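Senotmont Shared Workshop
Student Project Report: A Hand-Held Gripper for Handling Clothing
Submitted 03/07/2018

3. Construction

The gripper was designed and assembled in the shared workshop over two terms. Work began in December with a set of straight fingers, which were abandoned after the first trials. They closed well on boxes and bottles but let thin cloth slip out at the tips. The second version uses two curved fingers with rounded ends, held on by screws so that a damaged finger can be changed without taking the body apart.

The fingers were printed at the Walau bench and the remaining parts were cut and drilled by hand. The total cost of materials was 366 euros, against an allowance of 637. Most of the saving came from reusing the handle of the earlier Rustad prototype -- a decision which also fixed the width of the housing and left little room for wiring.

4. Trials with clothing

Shirts were chosen as the main test item. A collar and sleeves give the operator several places to take hold, and the body of the shirt folds over itself in ways that are hard to plan for. All trials were carried out on a large table covered with pale cloth.
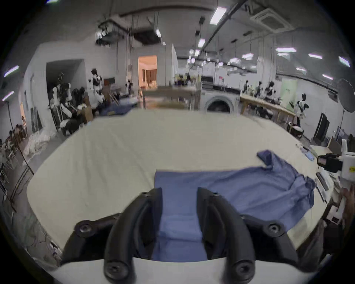

The operator was asked to bring one finger to each side of a fold before closing the grip. Of 104 attempts, 100 ended with the cloth held securely. The four failures all occurred near the collar, where the fabric is thicker.

5. Further work

The Gumen spring should be replaced with a softer one, and the finger tips need a lining that can be renewed. Both changes are left to next year's group, together with the drawings and the remaining spare screws.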